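Product Review Project: the Preltari Home Sim Kit
Final report, Intro to Robotics, project option B (review a product or kit)
Turned in 3 July 2019

What we picked and why

Option B says pick a robotics product a student could really get, use it for the whole project window, say if it's worth it. We took the Preltari kit. It's a simulator package with a robot arm and a set of home rooms, and you write scripts that move the arm around in them. Sold by Zedov. We had the 30 day student license, so no hardware, no shipping, nothing to break. Second choice was a desktop arm but the lab only has the one and two other groups already signed up for it.

Plan was: install, do the tutorials, build one task of our own, run it a lot, grade the kit. Got through all of it except the last tutorial (see Problems).

What you get

- the simulator itself, Windows or Linux
- one arm model with a two finger gripper, plus a virtual camera you can mount on the wrist or put in the room
- a pack of rooms, called Gaete in the menus
- Dedent, the scripting tool. Looks like Python, mostly is Python
- a PDF manual, also a forum that was pretty quiet in June

No printed anything. License key comes by email, ours went to spam.

Setup

Took one evening on the lab desktop, two evenings on the laptop. The laptop had old graphics drivers and the installer doesn't check. It just opens a black window and sits there. Manual has one line on it, in the appendix. Should be on page one.

After that it was fine. First room loads with the arm already placed and a demo script that waves it back and forth. Good first five minutes. Dedent opens in a side panel and you can change a number and re-run without restarting the whole thing, which we ended up using constantly.

Our task

Kept it simple. Arm starts at a random pose, has to get to a target spot on a flat surface, close the gripper on a small block, lift it, hold. Block moves to a new spot each run. Script picks the grasp from the wrist camera only, we did not let it read the block position from the simulator becuase that would be cheating (and the manual warns you the function is there).

Three stages:

1. Look. Move the wrist camera around until the block is in view.
2. Line up. Rotate so the fingers are on either side.
3. Close and lift.

Stage 1 was supposed to be the easy one. It took the most time out of anything.

Results

Did 30 runs by hand first, watching every one, writing down what went wrong. Then a batch of 1,000 runs overnight with the display off. Batch result was 78 percent success, where success means block still held at the end of the hold. We're happy with that for a first project. The failures mostly fell in stage 1, the arm searching in the wrong part of the room and running out of time. Stage 3 failures were rare and kind of boring, block gripped on a corner and slid out.

Batch mode is the best feature in the kit by far. One line in the script, go home, results in a spreadsheet in the morning. Column names are bad though. We renamed them all.

Problems

Search gets stuck. If the random start pose points the wrist at a wall, the camera gets a big area of one flat color and our script has nothing to go on. It turns a little, sees the same color, turns back. We fixed some of this by forcing a large turn whenever most of the picture is a single color. Helped. Did not fix it all. View below is the kind we mean, open fingers, dark red surface taking up most of the picture, nothing between the fingers to grab.

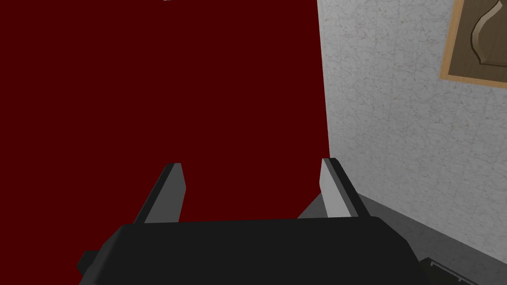
Other problems, shorter

- Last tutorial (two arms) crashed every time on both machines. Asked on the forum, no answer by the time we wrote this up.
- Undo in the room editor only goes back one step.
- The flat colored walls have no texture at all and some other walls do. Matters if your script depends on picking out features. Ours did at first, then we switched.
- Saving a room under a new name also changes the name in your script, without asking. Lost an hour on that.

What we'd grade it

Setup: C. Driver thing is bad and easy to fix on their end.
Scripting: A. Fast, clear errors, fast re-run.
Rooms: B. Enough variety for a class project, editor is clumsy.
Docs: C plus. The info is in there somewhere.
Batch runs: A.
Overall B plus.

Would we tell next year's class to use it? Yes if the lab gets the drivers sorted beforehand. Start with the demo script and change it in small pieces, don't write your own from zero like we did. And do your hand runs before the overnight batch, we tried it the other way first and had a spreadsheet full of failures with no idea what any of them looked like.

One limit on all this. We never tried the script on a real arm. The kit says it can export to hardware but that needs the paid license, so we can't say anything about how well that works.

Files turned in

Search and grasp script (final version only, sorry, the older ones got overwritten). Results spreadsheet with our column names. Notes from the hand runs, scanned, the handwriting gets worse toward the end.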